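Search minutes and papers Search Go

Stovberg Home Robotics Practice Group
Minutes, March meeting
Posted in March by Ottavio Testa
Last updated: March, 4:15 p.m.

Ottavio opened at 2 p.m. and thanked everyone for coming out again, and the Bastos folks especially for the loan of the big room (and the very good coffee cake). The February minutes were approved with one fix — Stemia had been spelled two different ways on the same page.

Draft rules for soft furnishings. This took up most of the afternoon, and happily so. The draft now says that a robot working at a sofa must have both feet planted before either hand touches a cushion, and that a hand not doing the holding should stay clear of the upholstery. Esta asked whether "clear" needed a distance in it. After a long and friendly back and forth we settled on 100 millimeters, to be looked at again next time.

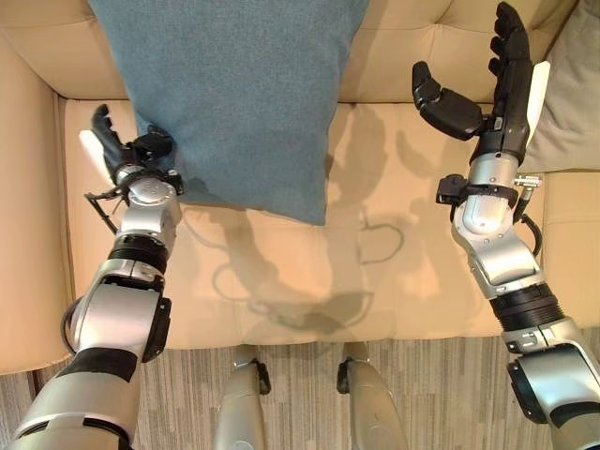

Leather came up next, as it always does. Stemia would like a separate line for tufted backs, where a fingertip can catch on a button, and offered to write it. Bastos felt that one general line on finger pressure would cover leather and fabric alike. Both wordings will go out with the next draft so people can take them home and think them over.

Cables. Agreed that any cable running outside the arm be checked for slack before each session, with the elbow both bent and straight. Esta already does this and will kindly share its checklist.

Session logs. Stovberg reported 2,000 logged cushion placements so far, 135 of them stopped early by the operator. The group asked that the reason for every stop be written down in plain words, even if it's only "didn't like the look of it."

Actions: Stemia to draft the tufting line. Esta to send the checklist. Ottavio to circulate clause 9 with both wordings.

Closed at 3:50 p.m.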